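# 床のワックスがけを一人でやる手順(わが家の場合)

去年までは年末にまとめてやっていたんですが、寒いし乾かないしで、今年は2月の晴れた日にずらしました。廊下と六畳の部屋、半日コースです!
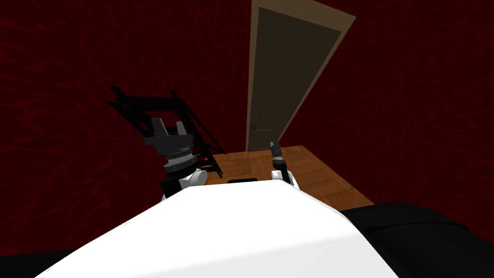 Vinh Đặngさんからは前回の記事に、うちは水拭きのあとすぐ塗ったら白く濁ったんだけど、どのくらい待てばいいの、というコメントをもらいました。私も一度やらかしています(廊下の真ん中だけ白い道みたいになって、しばらく来客のたびに恥ずかしかった)。なので今回は乾かす時間のところを厚めに書きますね。

## 先に床の種類を確かめる

いちばん大事なのに、いちばん飛ばしがちなところです。木の床ならなんでもワックスが塗れる、と思っていた時期が私にもありました。「ワックス不要」の床や、オイル仕上げの無垢材だと、樹脂ワックスはかえってムラやはがれのもとになります。

入居のときにもらった書類に床材の名前が載っていることが多いので、まずはそこから。賃貸の人は管理会社に一本電話を入れておくと気がラクです。書類が見つからないときは、ソファの下みたいな隅っこで試し塗りをして、一晩置いて様子を見てください。

以下は、樹脂ワックスが使える普通の複合フローリングの話です。

## 用意したもの

- 樹脂ワックス(私はずっとStorklowの半つやタイプ)
- 床用の中性洗剤
- 平らなワイパー二本。洗う用と塗る用は分けます
- マイクロファイバーの雑巾をたくさん
- バケツ、マスキングテープ、靴下の替え

靴下の替え、笑われそうですけど本当に要ります。洗剤を踏んだ靴下でうろうろすると、拭いたところに足跡がつくんですよ……。

塗る用のワイパーはFarkasの幅30センチのものを使っています。もっと幅の広いのも買ってみたものの、廊下で切り返しづらくて、いまは物置で寝ています。

## 1. 物を全部どかす

椅子やラグはもちろん、できれば本棚の前の小物も。動かせない家具は、脚のまわりにマスキングテープを貼っておきます。巾木にも貼っておくと、端を塗るときにビクビクしないで済みます。

## 2. 掃除機、それから洗剤拭き

掃除機は板の目に沿って、ゆっくり。髪の毛が一本残っているだけで、そのままワックスに閉じ込められて標本みたいになります。

次に、薄めた洗剤で拭きます。薄める割合は洗剤のラベルどおりで。雑巾は固く絞ってください。板と板の継ぎ目に水が入ると、ふくらみの原因になります。台所に近いあたりは油でぺたぺたしがちなので、私は二回拭きます。

## 3. 洗剤を拭き取る

真水で絞った雑巾で二回。ここで洗剤が残るとワックスがはじかれて、水玉もようになります。面倒でも水はこまめに替えましょう。

## 4. とにかく乾かす

Vinh Đặngさん、お待たせしました。私は見た目が乾いてからさらに30分待っています。窓を少し開けて、扇風機は壁に向けて回します。床に直接当てるとホコリが舞うんです。

手のひらをぺたっと置いて、ひんやり湿った感じがしたらまだ早いです。湿度の高い日はもっとかかるし、雨の日ならもう延期でいいと思います。私が濁らせた日も、あとで見たら湿度計が82%でした。そりゃそうだ。今回は室温22度、からっと晴れて、待つのも苦になりませんでした。

## 5. 薄く塗る

部屋の奥から出口に向かって、後ろ向きに下がりながら塗ります。出口の場所は先に決めておくこと!私は昔、窓際に追い詰められてベランダで一時間過ごしました。

ワックスは床に直接たらさず、ワイパーのシートにしみ込ませてから。板の目に沿って一方向に動かし、行ったり来たりはしません。途中で塗り残しを見つけても、乾きかけのところには触らないでください。こするとスジになります。二度目の塗りで埋めればだいじょうぶ。

## 6. 二度目を塗る

ボトルに書いてある時間だけ待って、同じように薄く。一度に厚く塗るより、薄いのを二回重ねたほうがきれいに仕上がります。二度目は照明を消して、窓からの光を斜めに見ながら塗るとムラが見つけやすいです。

テープは完全に固まる前、触ってもべたつかなくなったくらいではがしています。固まりきってからだと、端がぱりっと一緒に持っていかれることがありました。

## 白く濁ってしまったら

範囲が小さければ、その部分だけワックスはがし剤で落として塗り直します。はがし剤は広げっぱなしにせず、小さい範囲ずつ塗って、溶けたらすぐ拭き取り。そのあとは3の水拭きに戻って、乾かすところからやり直しです。

廊下全体が濁っていたら、私なら無理せず業者さんに見積もりをお願いします。

## 家具を戻すのは翌日

歩けるようになっても、重いものはまだ置かないほうが安心です。私は一晩あけて、椅子の脚に新しいフェルトを貼ってから戻しました。古いフェルトには砂が噛んでいることがあるので、ついでに替えてしまうのがおすすめ。

ふだんの手入れは乾拭きだけで、次のワックスは半年後の予定です。オイル仕上げの床については、実家の縁側で試してからまた書きますね。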